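Ornby Repair and Reading Rooms
Progress report to the Estero Fund, April 2026

Dear all at Estero,

Thank you once again for your patience over the winter, and for the kind note that came with the second payment. It has been a busy stretch, and I am glad to say that most of the news is good. 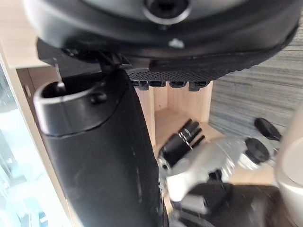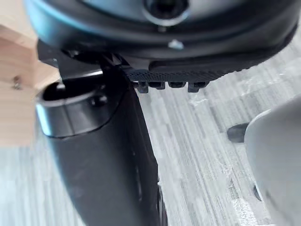 Two close views, both with dark housing across the top.

The Thursday reading group, which began in November with a handful of people and one rather tired kettle, now has 25 names on its list. We have lent out 473 books in that time, a good many of them large print, and the Gavrilă collection of travel writing has been far more popular than any of us expected. I had put it on a bottom shelf, I'm sorry to say, and have since moved it up!

The home visits have been slower to settle. We planned for 14 households and are now reaching all 14, though the two furthest out, past the Skerkico turning, only get a visit every third week while the bus timetable is as it is. We would dearly like to make that fortnightly, and I shall write separately about the travel money.

On spending, we are a little under on printing and a little over on heating - the boiler was serviced twice - and the two very nearly cancel out. The full accounts are attached.

Next we hope to start a Saturday story hour for the under-fives, once the new rug has been delivered.

With warm thanks from all of us at Ornby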